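# Chapter 3: Choosing a Starter Kit

If you've made it this far, you probably have a task in mind already, and you'd like a machine to take some of it off your hands. Good! Before you spend any money, though, I'd like you to sit for a while with the Raline kit, the one we'll be using all through this chapter — it's sold by Vernadik to small offices, and it's a friendly place to begin.

The kit comes with one arm, 2 sets of soft fingers, and a lesson plan that asks you to do the job yourself first, again and again, while the software learns from your hands. Packing and unpacking paper is the job most offices start with.

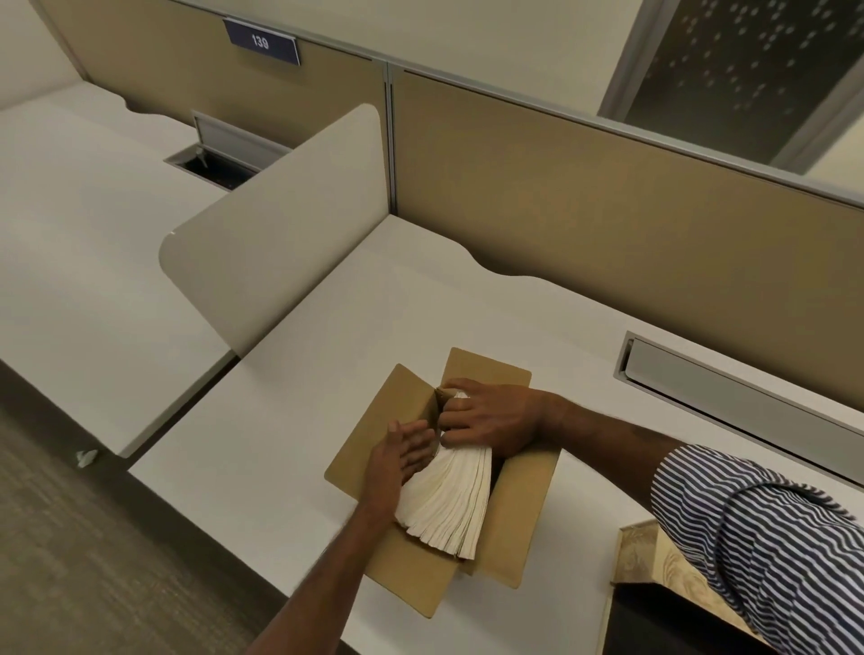 Lindiwe Shabalala, who taught the first course built on this kit, used to ask her students for 40 practice runs before they so much as plugged in the arm. Some of them grumbled (I did too, when my turn came), but paper bends and slides in ways a plain wooden block never will, and you feel that quickly once you're paying attention to your own fingers.

We'll look at the price and the service plan in Section 3.2. For now, open your notebook and write down one small chore you'd be glad to hand over.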